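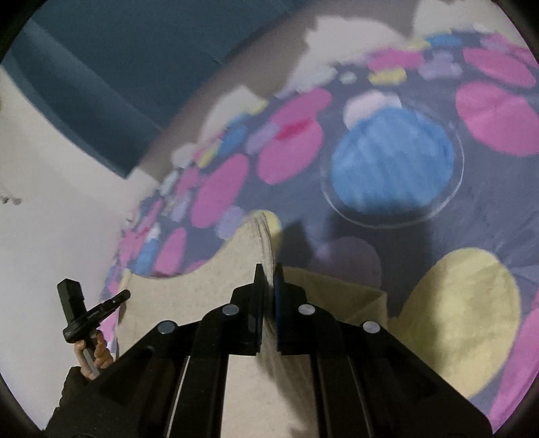

Gripper fingers closed on the edge of a beige cloth, over a patterned bedspread.

Laundry and Linen Software: Practical Tips for Household Manipulation Work
Skimuvell Household Automation Program, Workshop Notes

These notes are issued to staff and partner sites that prepare software for folding, sorting and bed-making tasks. They cover perception, planning, control and record keeping, in the order in which problems usually appear. Sites using the Preleo planner should read them together with the release notes for their version.

Finding the edge of the cloth

Locate the edge before estimating the shape of the whole piece. A towel lying in a heap has no reliable outline, but a short length of folded edge can usually be found and grasped. The edge detector should return a line, a direction and a confidence value. Do not pass a single point to the planner.

Patterned bedding requires separate attention. Large printed circles produce strong contours that the detector may take for the border of a cloth. Include patterned backgrounds in the validation set and report their results on a separate line. In the August revision, the validation set held 1,104 grasps, of which 354 were made over printed fabric. The combined score had concealed a weakness that was plain once the two groups were reported apart.

Pale cloths placed near one another are a second source of error. Where beige and yellow pieces lie on the same bed, lock the exposure before segmentation begins. Automatic exposure shifts as the gripper moves across the view, and the two colors may drift together. Shadows from the gripper body should be masked using the known geometry of the tool.

Correcting for the lens

A wide-angle lens bends straight wall edges and stretches the bedding toward the sides of the view. Run edge detection on the corrected image, then convert the result back if the controller expects original coordinates. Store the calibration file with each recording. Recalibrate after any change of lens, mount or focus setting, including changes believed to be minor.

The dark corners of a wide-angle image should be masked out entirely. If they are left in, the segmenter may assign them to the nearest dark fabric. Navy and charcoal bedding is the usual case.

Closing on thin fabric

Width readings are of little use when the fingers are nearly closed. A thin towel edge and an empty grasp can give almost the same number. The controller should combine three signals: finger width, motor current and the appearance of fabric between the fingertips. Severino Cifuentes, who maintains the Sokier control library, recommends that a grasp be accepted when any two agree, and that the disagreement be logged.

Close in two stages. The first brings the fingers to a light contact. The second applies holding force after a short pause. Sokier sets this pause to 420 milliseconds by default; sites handling only flat cotton may shorten it. Fleece and other fuzzy fabrics compress slowly and should keep the default.

Lift a small distance and check again before moving sideways. If the edge has slipped, lower the arm to the last contact height and search from there. A complete restart wastes time and disturbs the cloth.

Planning the move

Plan around the fabric that hangs from the gripper as well as the gripper itself. Preleo treats hanging cloth as a simple curtain below the fingertips. The length of this curtain should be set from the largest item in the load. Setting it too short will cause a towel to drag neighboring pieces out of position.

Hands and hand tools must be entered as separate obstacle classes. A hand entering from the side of the view may be partly covered by a dark sleeve, and a skin-color filter alone will lose it at the wrist. Use the trained hand model and extend the keep-out region along the forearm. Any plan that crosses this region must be rejected, including plans already in progress.

Labels and records

Label the item held, the items nearby and the background as three separate fields. Earlier recordings used one field for everything and required extensive correction. Where the material is uncertain, enter "cloth, unspecified." Guesses such as "fleece" or "terry" should be entered only after the item has been checked by hand.

Maëlle Girard's review of the Demchenko site recordings found 41 files in which the gripper state and the video were out of step. Compare the two clocks at the start and end of every session. A clap of the fingers, visible in the video and present in the motor log, is sufficient for this purpose.

Failed grasps should be kept. Mark them with the stage at which they failed: search, approach, contact, lift or transfer. Files without a stage will be returned to the submitting site.

Requests for the current mask templates and label sheets should be sent to the program office through the partner page.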